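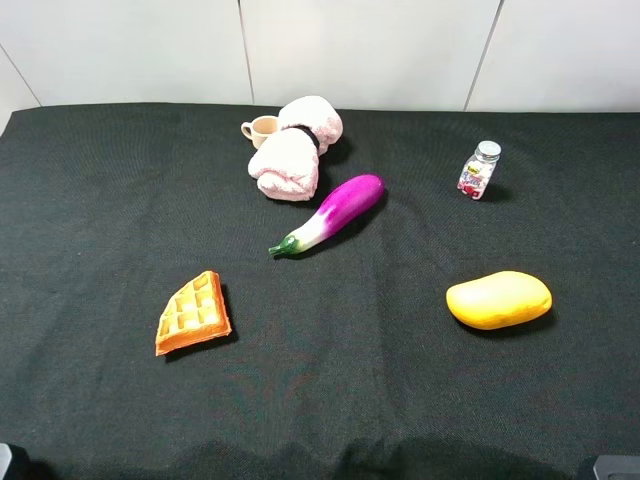

Kalurska Tabletop Cell: Fault 173 and Towel Pick Problems

Frequently asked questions

We've had a lot of mail about fault 173 since the December update, and much of it asks the same things in different words, so I've gathered the answers on one page. If you're in the middle of a stop right now, please skip down to "How do I clear the fault safely?" and come back to the rest when you have a cup of coffee in your hand.

What does fault 173 mean?

It means the controller believes the gripper is holding something other than the item it was sent for, or more than that item. The fingers stop moving and stay at whatever force they had. The arm holds its position too, and the Dalletico screen shows the number with the words "grasp mismatch." It doesn't mean the motors are damaged, although I know it can feel that way when everything goes still in the middle of a job!

Why do towels set it off so much more than cups or toy fruit?

A hard item has a width the gripper can check. A towel squashes down to nearly any width you like, and a bit of fabric can pass for a good grip or a bad one depending on how it folds. Then there's the trouble with neighbors. If something firm is lying close to the towel, it can get nudged or caught up in the pick, and the finger reading stops making sense.

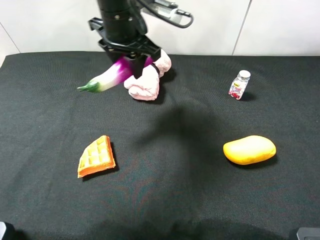 Gripper closed on the pink towel, with the toy eggplant right up against it.

Should I leave more space between items?

Yes please, at least while you're tracking the fault down. Give the towel a clear patch of cloth on every side and run the same pick again. If the fault goes away, spacing was at least part of your trouble, and you can start moving things closer together a little at a time (it's slow work, but you'll learn a lot about your own setup).

How do I clear the fault safely?

Press the stop button first, even though the arm is already still. A held arm is still a powered arm, and clearing the message from the screen can let it finish the move it was in. With the stop pressed, support whatever is in the fingers, use the manual release, and take the item away. Keep your own fingers out from between the pads. Then step back, release the stop, and send the arm home at 50 percent speed.

Can I just press Retry?

You can, up to 2 times, and after that the screen will lock the button. I'd ask you not to use Retry at all when something soft is wrapped around a finger or hanging near the cable. Hanneke Willems on our service desk has untangled more than her share of terry cloth, and she'd much sooner have a phone call from you first.

The wrist camera found the fruit a moment ago and now reports it missing. Is that the same fault?

It's a cousin of it. The open fingers sit in the wrist camera's view, and an item low in the view can end up partly behind one of them. The software is then trying to match an outline with a piece taken out of it, and it may drop the item or put its center in the wrong place.

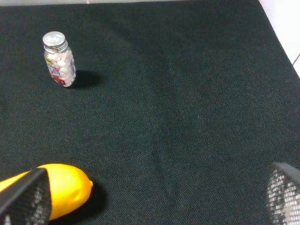 Wrist view: the left finger covers part of the yellow fruit.

What can I do about it?

Open the Skundico vision page and check that the finger mask is turned on. The December update switched it off for some customers, and I'm sorry for the nuisance that caused. Next, raise the look position a little and move it sideways, so the item you want falls between the fingers. Save that as a new position and keep the old one, in case you'd like to compare.

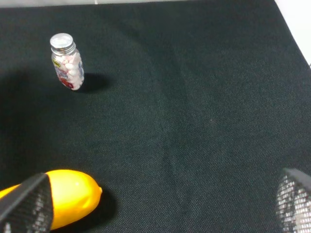 While you're on that page, it's worth reading the confidence numbers for everything in view. An item standing well clear of the fingers should score steadily from one look to the next. If only the item near a finger wanders, you can leave the lens and the lighting alone and put your time into the mask and the look position. If every score wanders, clean the lens with a dry cloth and run the camera check again.

Do I need new finger pads?

Probably not for this fault. Look for lint in the grid of the pads, which towels leave behind quite generously, and brush it out with the power off. Mertens pads and our own are both fine with the current software.

What should I send if I need help?

Send the fault log, one picture from the fixed camera and one from the wrist, and a note saying which item you asked for. Please save the log before you restart the controller, as a restart clears it.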